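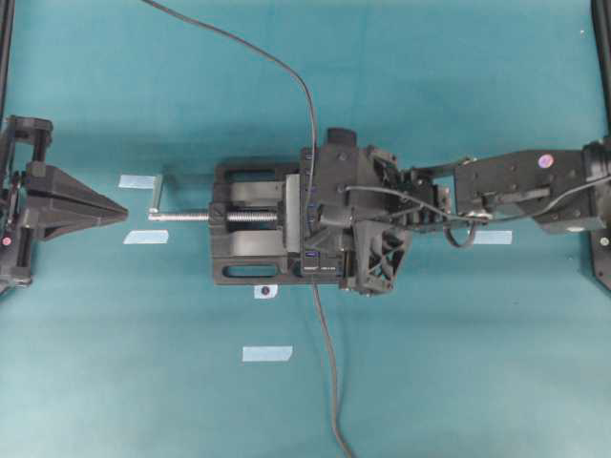 3. Collecting the demonstrations

The task chosen for the second half of the project was turning the crank handle of a small bench vise with two arms. One arm steadies the body and the other works the handle. Each arm was driven by hand from a matching leader arm, and the joint angles, gripper opening and wrist camera stream were saved together.

Kamran Kordestani wrote the recording script, which we called Lallia. It stores one file per attempt and asks the operator to mark it as kept or rejected before the next can begin. The target was 1,000 kept attempts, recorded through July.

Pale blue masking tape on the teal cloth served as position markers. Starting positions were varied between attempts, as the method in Li depends on a spread of starts. Early files used a single start – the policy trained on them failed as soon as the vise was moved.

3.1 Problems met

The handle is small compared with the gripper fingers, and most rejected attempts were slips at first contact. Slowing the leader arm near the handle reduced these. The cloth also creased under the vise and had to be pulled flat between sessions. Finally, 7 files were lost to a full disk and were not recorded again.

Training on the kept files is covered in section 4.

Roten Project, Culham – Contact the project team – Back to top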